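I promised back in November that I'd write something longer about what I do all day, and then I kept putting it off, so get comfortable, because I have had two coffees and I'm in the mood to talk. The short version is that I teach a robot to fold pants. The longer version is that I help collect the examples it will learn from, and this spring that has meant small jeans, over and over, on a green table.

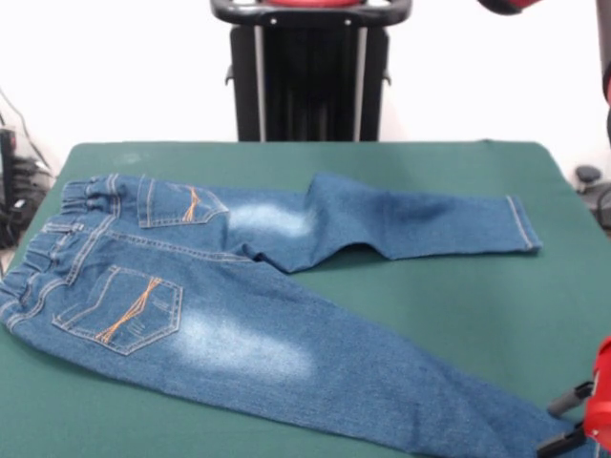 Bilska Garment Handling Group, Flirnora Labs

We started with towels, which I miss more than I expected. A towel has four corners and very little to say for itself. Jeans have legs that wander off in different directions, seams that make them stiff where you'd like them to bend, and a stretchy waist that bunches up just when you want it flat. Our goal for this pair is 283 good examples, and as I write this we have 54, so there is a way to go!

Each one gets a name, a short note and a place in Katene, our logging tool (I fought with it for weeks and am now oddly fond of it). The note is my favorite part. I write where the waist was pointing and which leg I went for first, and on slow afternoons my notes get a bit chatty.
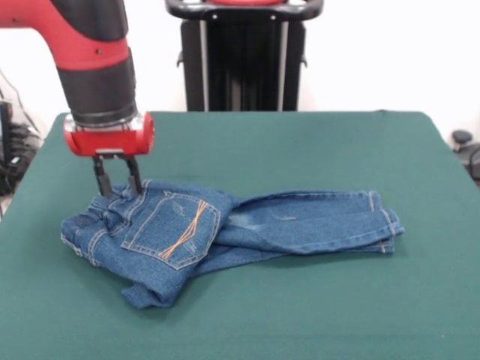 What makes a good example

I used to think it meant a perfect fold. My first batch was very careful and very tidy, and the model we trained on it did lovely work so long as the jeans were laid out just so. Put them down in a heap and it had no idea where to begin. So now we begin from heaps, too, and from twisted legs and half-folded messes, and if I miss a grab and have to go back for it, we usually keep that as well. A grab at the cuff wants a different approach from a grab at the waist, and the model needs plenty of both.

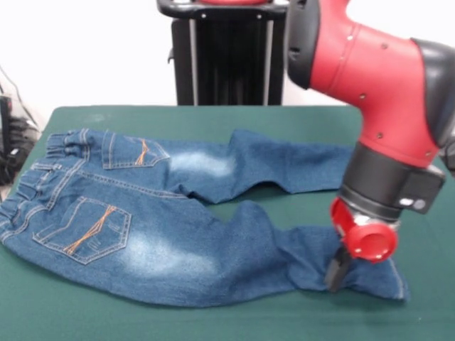
Do you throw any of the examples away?

We drop the ones where the recording has a gap or the person driving the arm stopped partway through. Of the last 69 we recorded, 3 went in the bin, all for gaps.

People also ask whether it gets dull, and I suppose it does a little around four in the afternoon, but there's a rhythm to it that I've come to like, a bit like knitting. You learn how denim moves. I fold my own laundry differently these days and I'm slower at it, too, which my family finds very funny.

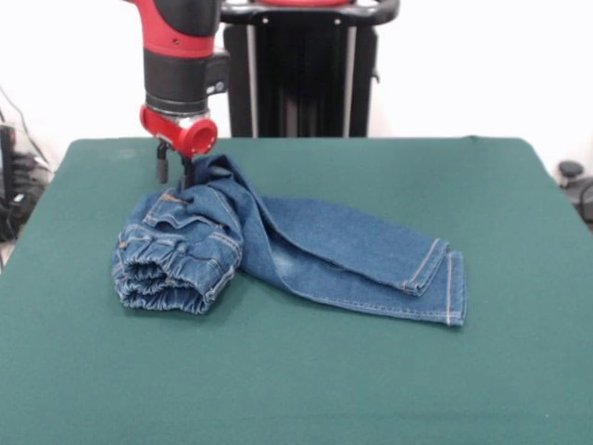
Hundell wrote in after my last post to ask why we don't just make up the examples on a computer and save ourselves the trouble. We do make some that way, Hundell, and they're handy for getting started, but our pretend cloth is still too polite. It slides where real denim catches, and it never bunches up at the waist quite the way these jeans do. Maybe next year it will be better and I'll be out of a job, or at least on to shirts.

Shirts are next on the list either way, and I'm already worried about the sleeves. If you've got a good way of folding a long-sleeved one, leave it in the comments and I'll try it on the arm.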